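# Chapter 2: Wearing and Caring for Removable Dentures

A removable denture replaces missing teeth and the gum tissue around them. A full denture replaces all the teeth in one jaw. A partial denture fills the gaps between natural teeth and is held in place by clasps. Both kinds rest on soft tissue that was never meant to carry the force of chewing, and much of this chapter deals with that problem.

After teeth are removed, the bony ridge that held them begins to shrink. The change is fastest in the first year and continues slowly for life. A denture that fit well in January may rock or rub by the end of the year. The patient often blames the denture, but it is the jaw that has changed shape.
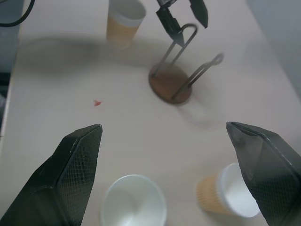 The usual remedy is a reline, in which new material is added to the inner surface of the base. The clinic at Bimberg, whose records we use throughout this book, followed 136 full denture wearers. Of these, 68 needed a reline during the study period – the lower denture more often than the upper. The lower ridge is narrower and offers less support.

Section 2.1 covers the first fitting and the adjustment visits. Section 2.2 covers daily cleaning, sore spots, and overnight storage. The Desmet chart for recording pressure areas is on page 77.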